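Cell budgeting

Cell budgeting is the practice of estimating, before any money is spent, what an automated workstation will cost to buy, install and keep running. It is taught as a branch of purchasing and practiced as a branch of fiction. The term covers single arms bolted to a bench as well as two-armed machines meant for homes, shops and small plants, and it usually includes a simulation stage, in which the equipment is tried out on a computer before an order is placed.

Background

Early budgets for robots were written by people who bought lathes. A lathe arrives on a pallet, is wired in and makes chips. A robot arrives on a pallet and waits for grippers, mounts, fencing, a controller cabinet, a place to put the cabinet, and someone who knows the password. Buyers who had allowed for the arm alone found that they owned a very expensive coat stand.

The planning firm Uslow is often mentioned in this connection. Its worksheet had 69 lines, of which the robot occupied one. Customers complained about the length, cut it down to a single page, and then rang up to ask where the money had gone. The full version was restored, with a box at the bottom for the customer's initials.

Components of a budget

Most cell budgets separate the purchase price from everything else, and "everything else" is generally the larger heading. It takes in end tooling, spare fingers, floor work, power, safety review, training, software seats and the hours of staff who will be told that this won't take long. Freight is listed separately, as is the cost of widening the door.

Contingency is the most argued-over line. Onyeka, a maker of packaging inserts, set its contingency at 12 percent and spent it on cable trunking. A second allowance was then approved under a different name – "site readiness" – and this is now a common heading in its own right.

Leasing spreads the cost and moves the argument to the end of the term. Used equipment is cheaper to buy, though a discontinued controller can turn one failed board into a hobby. Kyung-hwa Wang, in a set of notes for first-time buyers dated 2/10/21, advised asking the seller for the price of the three parts most likely to break, and hanging up if the seller laughed.

Simulation as a budget line

A simulated trial is usually bought by the license or by the project. In its favor, a virtual room can be furnished in an afternoon, and a robot that turns too wide in it does no damage to the wall. Against it, the model has to be built by somebody, and that somebody sends invoices. Pleda charged one client 3,000 dollars for a model of a living room, a figure the client compared unfavorably with the living room.

Planners use such trials chiefly to check reach, clearance and what the machine's own cameras are likely to see past its own bodywork. The last item is easily missed on a floor plan, where a robot is a neat circle and its shoulders take up no room at all. 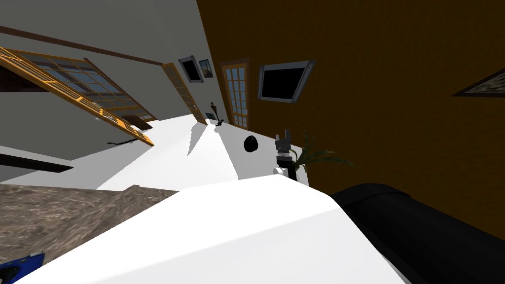
Dougal Aitken objected that buyers treat a clean run on the computer as a delivery date, and that he would sooner see half the simulation money put toward 30 days with a rented machine in the real building. Virkimo, which sold both simulation and rentals, agreed with him on both points and quoted for each.

Timing

Budgets tied to a fiscal year tend to produce orders in December, when suppliers are busiest and least inclined to haggle. Lead times are then counted from the date of the deposit, not the date of the meeting at which everyone shook hands. Installation is normally booked separately, and a buyer who forgets to do so may keep the crate in a hallway for some time, where it is used for mail.

See also: acceptance testing; depreciation; floor loading; lease-back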